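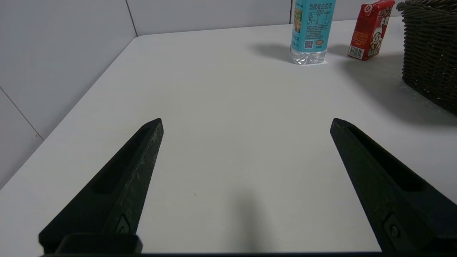
Where do the toys live between sessions? In the brown basket, and the basket stays on the white table, toward the right.

30 April 2022

Spent the morning sorting toys with Fereshteh, which took ages because we kept arguing over what counts as a toy (the rake does, I won!). The new shelf in the Jarkum room is 8 inches too short for the big bin, so the wicker basket it is, and I like it better anyway.
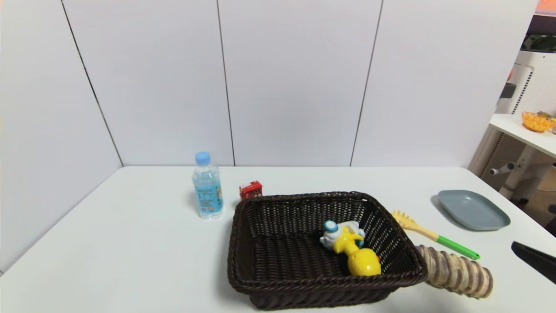
Basket with the yellow duck or chick and the white toy in it; rake, plate, bottle and red car still out.

Rake won't lie flat in there with the handle on, so I'm thinking of a hook on the side of the shelf. Car goes in last or it ends up at the bottom and Negin spends her afternoon digging for it. Plate goes back to the kitchen stuff, and please, drinks on the windowsill!

Wiped the tabletop with the Zukari spray too, four squirts and a dry cloth. Smells like pears.

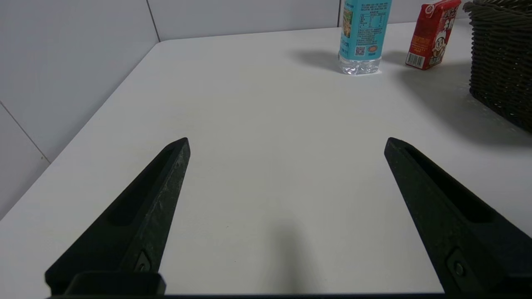 Tabletop, wall side. A few tiny specks.

Urmas wants the second basket by May. Still need to measure the shelf for it.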